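Notes for session 8, the buying session. Bring the quote sheet from Hellen, we'll be marking it up.

Today I want to go through the Matetport two-arm bench kit the way I'd go through anything a salesperson puts in front of me. I like this kit! I also have complaints. The job we care about is small and fiddly: two grippers, a slotted black plate, and little strips and straps that don't hold their shape. 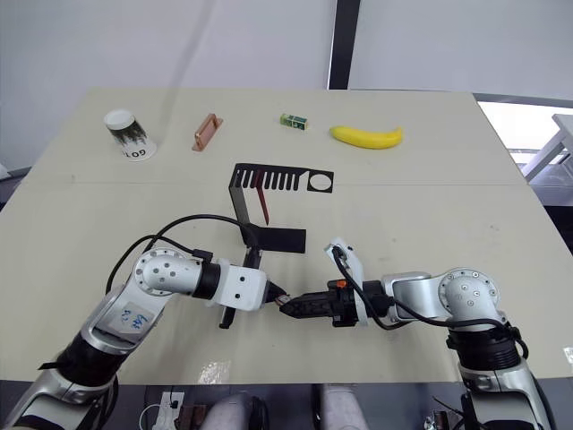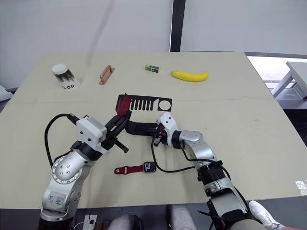
Both show the two arms working toward each other over the same table, with the cup and the banana along the far side.

## What you get for the money

- Two arms, two black grippers, and the cables (more cable than you'd like, so plan where it goes)
- Setup help by phone for 3 months
- A training day at Pluditz, which Fouzia Lodhi from our lab took in June and thought was worth the trip

The base price on our quote is 3000 a month on lease. Villanueva quotes lower, but their offer leaves out the training day, so read both sheets side by side before you get excited.

## Where I'd push back

Look at how close the gripper tips get in the first picture, with that small reddish piece pinched between them. Work like that is where a kit earns its keep, and the brochure says almost nothing about it. It gives reach and payload — fine — but I'd want to know how well the two arms agree on where the middle of the table is. Ask for 40 handovers in a row, with your own parts, and ask to see the log.

Soft parts deserve their own question. A strap bends when you pull it and slides when you don't, and a demo with stiff blocks won't tell you much.

## For next time

1. Write three questions for the seller.
2. Mark every line on the quote you don't understand.
3. Read Wendelin Bühler's lease notes, mostly the part on spare grippers.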